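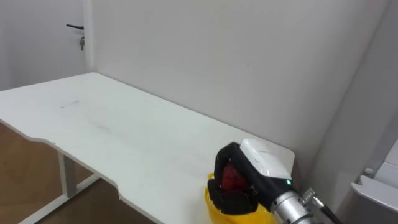
Brollitholm berry growers open the gate for one more month of picking

If you were planning to say goodbye to berry season this weekend, you can put that off a little while longer. The pick-your-own fields at Brollitholm will stay open through the end of August this year, after a cool spring pushed the whole crop back and left the later rows heavy with fruit just when most families had already put their baskets away.

The decision was made by the growers' group that runs the fields together, and it came as a pleasant surprise to plenty of people in the valley, including some who work there. In most years the stand by the road closes when the July heat settles in and the plants slow down. This time the everbearing rows on the north slope have kept right on going, and Noelia Segura, who manages the fields, said she could not see the sense in letting good berries drop to the straw.

"I walked up there one evening expecting to find leaves and not much else," she said, "and I came back down with my hat full. My husband thought I had been to the store."

Segura has spent eleven summers at Brollitholm and remembers only one other season that ran this late. That year the trouble was rain, and much of the late fruit went soft before anyone could get to it. The weather has been kinder this time, with dry afternoons and nights cool enough that she has been starting work in a sweater. She says the late berries are smaller than the ones people bring home in June, but sweeter, and she recommends them for jam, for pie, and for eating in the car on the way home, which she knows perfectly well everyone does.

By the last week of July the group had weighed out 2,449 pounds of berries at the stand, with the late rows barely touched. That is a good number for a small operation with a gravel lot and a single scale, and it does not include what went to the school kitchen in Plindness, where the summer lunch program has been serving the fruit over yogurt.

The fields will open at 8 in the morning and close at noon, to spare both pickers and plants the hottest part of the day. Anyone who has come in past years will notice a couple of changes. Parking has moved to the lower meadow, where the ground is firmer, and the path up from there is short but steep in places. A wagon will make the trip up and back for those who would like a ride, and small children seem to like it so much that some of them have to be talked into getting off and picking anything.

Prices are staying where they were in June. Pickers pay by the pound and are welcome to bring their own containers, which will be weighed at the stand before they head up the hill. Shallow ones are best, Segura said, as the berries on the bottom of a deep bucket tend to turn to jam before their time. The stand also has cardboard flats for 50 cents apiece, and clean ones can be brought back and used again.

Ready-picked berries will be for sale too, though not in large amounts, and they have been going early. Regular customers can leave their names the day before and have a box set aside – a habit that started with one or two older neighbors who could no longer manage the hill and has since spread to a good part of the town.

The longer season has been welcome news down the road at Pant, the little bakery across from the post office, where Capucine Picard had already taken her strawberry tart off the menu and written plum on the chalkboard in its place. She has now rubbed out the plum and written strawberry back in, with plum squeezed underneath in smaller letters.

"The plums will wait for me, they are patient," Picard said. "With strawberries you have 2 days, and then they are finished. So when Noelia calls, I change everything and I make tarts."

Picard buys her fruit the same morning she bakes it and keeps the filling simple, with a little lemon and not much sugar. For people cooking at home, she suggests leaving the berries unwashed until they are needed, spreading them out on a towel in the refrigerator, and taking off the green tops only after rinsing, so the fruit does not soak up water. Any that look tired can be sliced, sprinkled with sugar and left on the counter for an hour, and then they are lovely over pound cake or just about anything else.

Once the season does come to an end, there is still a fair bit of work ahead. The oldest rows will be turned under this fall and planted with a cover crop of clover, and new plants are due to go in on the east side next spring. Segura is also hoping to put in a second water line, which would make life easier in a dry year and would save her crew a good deal of dragging hoses around before breakfast. Money from the August picking will go toward that line.

She asked that visitors stay between the marked rows, leave dogs at home and keep an eye on the weather, as the fields close when there is lightning nearby. Each morning's conditions will be posted on the board at the bottom of the lane and recorded on the stand's phone line, usually by 7. On days when the rows have been picked clean, the fields will rest until more fruit has ripened, so a quick call before setting out is a good idea, especially for those driving in from the far side of Plindness.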